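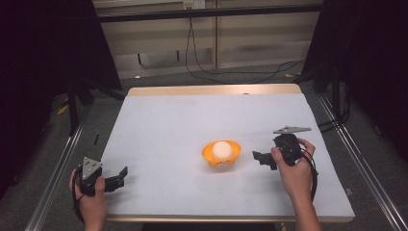
The Long Approach to Stostholm

Home | News | Features | Reviews | Scenery | Aircraft | Forum

Search this site... Go

Mehwish Mughal began drawing Stostholm airfield in October, with a folder of ground photographs and a plan to finish before Christmas. The scenery went on sale the following summer. In between she rebuilt the terminal twice, threw away a complete set of apron textures and learned more than she wanted to know about drainage.

Stostholm is a single-runway field on a low stretch of coast, used mostly by small turboprops. Few simulator pilots had heard of it before Lovent, the two-person studio Mughal runs with a former flying club colleague, put out the first preview shots. The default airport gives you a runway, a windsock and three generic hangars, one of them standing on the taxiway.

"I flew there in the sim for years and parked next to that hangar," she says. "I just wanted to be able to turn round."

The finished package contains 406 separate objects, from the control tower down to the bicycle rack outside the crew door. Mughal models everything at one scale and only afterwards decides how much detail each piece can keep. The fire station lost its interior at that stage. The passenger hall kept its seats, check-in desks and the low ceiling that regular visitors complain about.

Performance took up most of the spring. An early test build with 6 users ran well on the newer machines and badly on the rest, with long pauses on final approach as the car park loaded. The cause was the cars. Each had been given its own texture sheet, and there were 289 of them. Putting them all on shared sheets cured the pauses and cut the download by a third.

The terrain was harder. The land west of the runway falls away in a series of shallow ditches, and the simulator's mesh smoothed them into a gentle slope. Mughal's first correction left a step across the threshold that could take the nose wheel off a light twin. She ended up reshaping the ground by hand, point by point, and flying a circuit after each change.

Night lighting was contracted out to Bukhari, a small outfit that has done similar work on several regional airports. Its approach lights are dimmer than those in most add-ons, and there were complaints in the first week. Mughal has left them as they are, though a brighter option is now included in the settings file. The apron floodlights come on at dusk and go off again after the last scheduled arrival, at half past ten.

In use, the airport is at its best in poor weather. Come in from the sea with the cloud at 894 feet and the lights appear late, slightly left of where you expect them if the wind is from the south. The runway surface has visible patching and collects standing water along its northern edge. Taxi signs are readable from the cockpit, and the stand markings line up with the default jetway and marshaller positions.

There are gaps. The harbour is flat and lacks any boats, the winter textures have snow on the roofs and none on the ground beside them, and the flying club building has a door that can be walked through but not opened. Mughal says a patch will deal with the snow. The harbour may have to wait.

Lovent's next project is Trurnine, an inland field with two crossing runways and a steep hill at one end. Work on the terminal has started, and the car park is already on shared textures. She has not given a release date.

Stostholm is available now from the Lovent shop as a direct download. Owners of the preview version can update free of charge by running the installer again with their original serial number.

Related articles
Lovent shows first renders of Trurnine terminal
Bukhari on lighting small airports
Getting smoother frame rates at detailed airfields
Five coastal approaches to fly in bad weather
Review: freeware hangars and ground clutter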